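Home About Archive Small Rooms Contact

We use cookies to remember your preferences and count visits. Accept Manage settings

Against the capsule wardrobe (mostly)

Jul 21, 2022 Reading time: 4 min

Siham Sabbagh lent me her copy of the Skandden folding book in the spring and has been asking ever since whether I've finished it. I have. It is 277 pages long, and I would say the useful part would fit on the back of an envelope.

The method goes like this. You take everything out of your drawers and put it on the bed. You handle each piece, decide whether it has "a task", and fold what is left into upright packets so that the drawer looks like a filing cabinet. The author promises you will end up with 59 items of clothing and a calmer mind. Why 59 and not 60, I couldn't tell you, and neither could she, though she gives it a whole chapter.

I am suspicious of any system that starts by making more mess. My drawers were not good, I admit that. The bottom one needed a knee to close it. But the bedroom was at least usable, and by lunchtime on the first day of this I had nowhere to sit. I should also say that I did it in batches, against instructions, because my bed isn't big enough for everything I own and I'd like to meet the person whose is.

The folding itself is fine for T-shirts. It's fine for jeans. Where it falls down is anything soft with sleeves, or anything slippery, or anything bought in the last few years with a bit of stretch in it. These come out as a packet, stand up for as long as you are looking at them and then slump. The book says a slumping packet means you have rushed. I went back and did them slowly, and they slumped slowly.
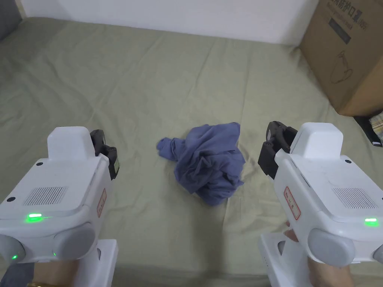 Then there's the sheet problem. If you fold on a bed you are folding on something that moves. You smooth a sleeve and the sheet goes with it, and you end up chasing creases in two layers of cloth at the same time. Every photograph in the book shows a bed as tight as a drum. Mine has never looked like that, and I own perfectly ordinary fitted sheets that are supposed to be the right size. A table is better. My mother folded on a table and never needed a book about it.

I tried the drawer dividers too, the Porico ones that Theerawat Jaidee swears by. They do hold things upright. They also take up a fair amount of the drawer, so you've paid money to have less room, which I suppose is one way of getting down to 59.

What I will grant the book is the handling part. I thought it was nonsense and I still think the language is nonsense, but picking up each thing did turn up a cardigan I'd been sure was left on a train in October, and two pairs of trousers that haven't fitted me since we moved to Prarmont. The trousers went to the charity shop. The cardigan has a hole at the elbow and I'm keeping it anyway. Its task is to be my cardigan.

As for the calmer mind, I've been at it for 4 weeks and the top drawer is still in packets. The second is half and half. The bottom one has gone back to how it was, except that it closes now – there is less in it, and I don't think the folding deserves any credit for that.

Siham can have her book back. If anyone has found a way of folding a stretchy long-sleeved top so that it stays folded, the comments are open, but please try it for a fortnight before you tell me.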